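How to Serve Chilled Crayfish at the Table

By Sharon Makokha

Cold crayfish is a warm-weather dish at our house, and most of the work is in the hour before people sit down. The cooking is simple. Getting the crayfish to the table still cold, in one piece and without a puddle takes a little planning. These steps cover a starter for four people, or a main course for two with bread and a salad.

What you need

2 pounds whole crayfish, cooked or raw
A large stockpot, if you are starting with raw
Salt, a lemon and a bunch of dill
A round bowl with a rim you can get hold of
Ice
An insulated bag, if you are carrying the food anywhere
A mat or thick cloth for the table
A second bowl for shells
Paper towels, and plenty of them

Buying

Frozen cooked crayfish are fine for this. I use the Gorkham ones, which come whole in brine. Thaw them overnight in the refrigerator in a covered dish. Don't run warm water over them, as the tails go soft.

If you buy them live, rinse them in several changes of cold water and throw out any that are dead. Cook them the same day.

Cooking from raw

Fill the pot two-thirds full and salt the water until it tastes like the sea. Add the lemon, cut in half, and the dill stalks. Bring it to a hard boil, put in the crayfish and cover. When the water boils again, give them 9 minutes. The shells should be bright red all over and the tails curled tight.

Lift them out and put them straight into ice water. Let the cooking liquid cool separately, then put the crayfish back in it and refrigerate for at least four hours. Overnight is better. They take up most of their flavor at this stage - a crayfish that has only been boiled is pretty bland.

Setting up the table

Do this before you take anything out of the refrigerator. Put down a mat large enough to take the serving bowl and the shell bowl with room to spare. A desk mat works as well as anything sold for dining, and it wipes clean. Bare wood will mark if a cold bowl sits on it through a long lunch.

Clear everything you don't need off the table. People use both hands for crayfish and their elbows go out. I like the shell bowl between every two people. One in the middle means reaching across, and that is how glasses get knocked over.

Building the bowl

1. Put the empty bowl in the freezer for 20 minutes. Skip this if it is glass.

2. Drain the crayfish well in a colander. Shake it a few times and leave it for five minutes. Brine left in the shells ends up in the bottom of the bowl and melts your ice.

3. Put a mound of ice in the middle of the bowl. Crushed ice packs better than cubes. If you only have cubes, wrap them in a dish towel and hit them with a rolling pin.

4. Pile the crayfish on and against the ice, largest at the bottom. Stop well below the rim. An overfull bowl sheds crayfish as soon as someone tips it to see what is left.

5. Scatter dill over the top and bring it out.

If you would like something more filling, use a mound of cold cooked rice in place of the ice. Press it firmly into a small cup and turn it out in the center. Rice won't keep anything cold, so chill it thoroughly first and serve right away.

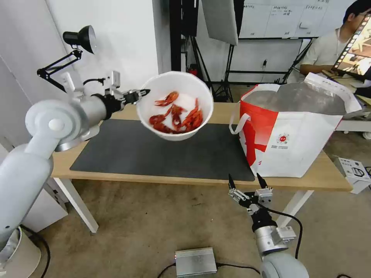 Red-orange crayfish in a white round bowl, tilted to show the white mound in the middle. The foil-lined tote is open at the right of the mat.

Carrying it somewhere else

Pack the crayfish and the ice separately and build the bowl when you arrive. The crayfish go in a lidded container at the bottom of the insulated bag, with ice packs on both sides. Keep the top closed until you need it. Ice for the bowl goes in its own sealed bag. Carry the serving bowl by itself.

Passing and refilling

Lift the bowl by the rim and keep it close to level when you pass it. Shells are slippery and the whole pile can slide at once. For a bigger group, fill two smaller bowls and keep one in the refrigerator.

Don't leave the crayfish out for more than two hours, or one hour if the weather is very hot. Pour off the meltwater when you refill, and use fresh ice.

Leftovers

Peel what is left the same evening and keep the tails covered in the refrigerator. Use them the next day in a salad or stirred into mayonnaise with lemon and chives. The shells make a good stock - roast them first until they smell toasty, cover with water and simmer for 40 minutes.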